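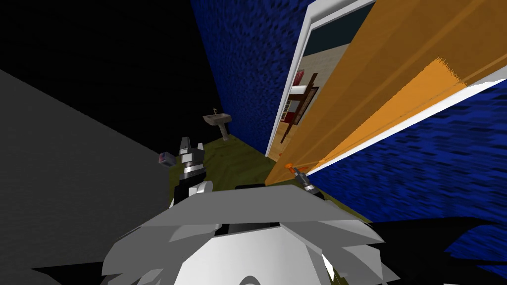 ホーム　ガイド一覧　導入前の準備　シミュレーション　実機　保守　用語

最終更新：2月

第2章　買う前にやること(予算と段取り)

前の章でDiterのインストールまで終わった人、おつかれさまでした。この章ではほとんど手を動かしません。見積もりと間取り図とにらめっこする章です。退屈そうに聞こえるかもしれませんが、私はここが一番好きだったりします(電卓を叩くのが好きなだけかもしれません)。

対象は、双腕の移動ロボットZorkowを住宅や小さな宿泊施設で使いたい人。私自身はTrasineという小さな宿泊施設の設備まわりを見ていて、客室の水まわりの点検と片づけを任せられないか、という相談から話が始まりました。なので例が浴室とドアに偏っています。工場に入れたい人には物足りないと思うので、そのときは第5章の「広い場所で使う」から読んでください。

2.1　任せたい作業を書き出す

1. 紙でも表計算でもいいので、ロボットにやってほしい作業を一行ずつ書きます。「掃除」ではだめで、「浴室のドアを開ける」「洗面台の前まで進む」「床に落ちている小物を拾う」くらいまでばらしてください。

2. それぞれの行に、片手でできるか両手が要るかを書き添えます。迷ったら、自分で実際にやってみてください。私は廊下でドアを開け閉めしながらメモを取っていて、通りかかった同僚にけっこう心配されました。

3. 週にどれくらいの頻度で発生するかを書きます。

4. 頻度の低いものから線を引いて消していきます。もったいない気がしますよね。でも消した行は、そのまま追加オプションの節約になります。

メモ：私の最初のリストはやたらと長くて、残ったのは一握りでした。消したものの中には「鏡を拭く」も入っています。やりたかったんですけどね、専用の手先がいい値段だったんです。

2.2　部屋を測る

カタログの本体幅だけ見て「通れる！」と喜んでしまうのが、いちばんよくある失敗だと思います。私もやりました。

1. ドア枠の内側の幅を測ります。ドアを開けた状態で、ドアそのものの厚みが通路に張り出していないかも見ておきます。

2. ドアがどちらに開くかを記録します。浴室側に開くドアは要注意です。開いたドアが床面積をごっそり持っていくので、図面では余裕があるのに、いざ入ると向きを変えられない、ということが起こります。

3. 洗面台やその他の動かせない設備から壁までの距離を測ります。

4. 敷居や段差の高さを測ります。部屋のこちらと向こうで床の仕上げが変わるところは、境目を指でなぞってみてください。目では平らに見えても、意外と引っかかります。

5. ドアノブの高さと形をメモします。丸いノブかレバーかで、選ぶグリッパーが変わってきます。

注意：測るときは腕を前に出した姿勢の寸法も忘れずに。Zorkowは腕をたたんだときと前に伸ばしたときで、必要な奥行きがまるで違います。狭い浴室で腕を伸ばしたまま旋回させる計画は立てないでください。壁にも本体にもよくないですし、修理の見積もりを見て悲しくなります。

2.3　Diterの中で先に試す

実機を注文する前に、シミュレーターで部屋を作ってしまいましょう。見た目は粗くてかまいません。壁の色も床の模様も、この段階では適当で大丈夫です。私は凝り性なのでタイルの目地まで作りかけて、半日つぶしました。寸法だけ合っていれば十分です。

1. Diterを起動し、新しい部屋を作って、2.2で測った数字を入れます。

2. ドアは必ず「動くもの」として登録します。初期設定だと壁と同じ扱いになっていて、いくら押しても開きません。

3. Zorkowのモデルを読み込み、部屋の入口に置きます。

4. 2.1で残した作業を、上から順に試します。

5. うまくいかなかった作業は、理由を「届かない」「通れない」「つかめない」「見えない」のどれかに分けて記録します。複数あてはまるなら全部つけてください。

6. カメラ視点を本体側に切り替えて、もう一度同じ作業をします。自分の胴体や腕でどれだけ視界がふさがるかは、この視点でないとわかりません。

メモ：視点を本体側にすると、画面が大きく傾いて見えることがあります。カメラの取り付け角度の設定がそのまま反映されるためで、操作に支障がなければ放っておいてかまいません。気になる人は「表示」から水平補正を入れてください。描画されない部分が真っ黒になるのも、部屋の外側を作っていなければ普通です。

メモ：「届かない」が多いときは長い腕、「つかめない」が多いときは別のグリッパー、「見えない」が多いときは追加カメラに予算を回します。「通れない」だけはお金で解決しづらいです。部屋を変えるか、機種を変えるか。私はここでひと部屋あきらめました。

注意：シミュレーターで成功しても、実機で同じように動く保証はありません。とくに濡れた床とドアの重さは、初期設定のままだと現実とかなり違います。契約書に「シミュレーションで確認済み」と書いて安心するのはやめましょうね。

2.4　見積もりを取る

ここからお金の話です。私が頼んだ販売代理店はPatrícioですが、どこに頼む場合でも見るところは同じです。

1. 本体、腕、グリッパー、カメラを別々の行にしてもらいます。「一式」とだけ書かれた見積もりは、あとで何かを外したくなったときに本当に困ります。

2. グリッパーは左右それぞれの型番を確認します。Zorkowは左右で違う手先をつけられるので、片方を大きめ、もう片方を細めにする組み合わせもできます。うちはドア用と小物用で分けました。

3. 搬入費を確認します。階段しかない建物は別料金のことが多いです。

4. 設置当日の立ち会いと、操作の講習が含まれているかを聞きます。講習が何人までなのかも、ついでに。

5. 保守契約の範囲を読みます。手先の指は消耗品扱いで、対象外になっているはずです。

6. 予備の指を最初の注文に入れておきます。

うちの場合、小物の予算は交換用の指と養生材を合わせて400ユーロでした。結果は500ユーロの請求で、差額はほぼドア枠の養生材です。ケチって薄いものを選んだら、業者さんにやんわり却下されました。最初から500で組んでおけばよかったなあ、と今でも思います。

メモ：Patrícioの見積もりは税抜き表示でした。上司に出す資料では税込みに直しておくと、あとの会議が静かに終わります。

2.5　予算表を作る

表の形は何でもいいのですが、私は次の項目で分けました。よかったらそのまま使ってください。

・本体と腕
・グリッパー(左、右、予備の指)
・カメラと照明
・操作用のパソコンとDiterの利用料
・搬入と設置
・部屋側の工事(段差の解消、ドアノブの交換、養生)
・講習と、覚えるまでの人件費
・保守
・予備費

抜けやすいのは「部屋側の工事」です。ロボットの見積もりには絶対に出てきませんから！　丸いノブをレバーに替えるだけで、高いグリッパーが要らなくなることもあります。私はこれに気づくのが遅くて、グリッパーの見積もりを出し直してもらいました(Patrícioの方々、その節はすみません)。

「覚えるまでの人件費」も書いておきましょう。慣れるまでは、人が自分で片づけたほうがずっと早いです。その期間も給料は出ますし、出してあげてください。

2.6　買うか、借りるか

Zorkowには短期のレンタルもあります。2.3で「つかめない」が半分以上ついた人は、まず借りるほうを勧めます。反対に、失敗の理由がはっきりしていて、部品の交換で片づきそうなら、買ってしまってもいいと思います。

1. レンタル期間中にやる作業を、2.1のリストから2つだけ選びます。欲張らないこと。

2. 選んだ作業の片方は、必ずドアの開閉を含むものにします。

3. 借りた機体で作業を行い、Diterの記録と並べて見比べます。

4. 食い違いがあれば、Diter側の設定を直します。次の部屋を計画するときに、この手間がしっかり効いてきます。

5. 返却前に、指の摩耗と外装の傷を代理店の担当者と一緒に確認します。

注意：レンタル機の手先を自分で交換すると、補償の対象から外れます。交換したいときは先に連絡を入れてください。

2.7　注文前の最終確認

注文書に判を押す前に、次を見直します。

・ドア枠の幅は、いちばん狭いところで測ったか
・ドアの開く向きは、Diterの部屋と実物で合っているか
・充電台の置き場所と、コンセントの位置は決まったか
・予備の指は入っているか
・部屋側の工事は、搬入より前に終わる日程か
・見積もりの有効期限は切れていないか

最後の項目、笑った人もいるかもしれませんが、うちは工事の日程を調整しているうちに切れました。再発行に時間がかかるので、工事の相談は見積もりを取る前から始めておくのがおすすめです。

充電台の置き場所については第3章の最初で詳しくやります。浴室の近くには置けないので、廊下か隣の部屋の壁ぎわに候補を考えておいてください。

前へ　目次　次へ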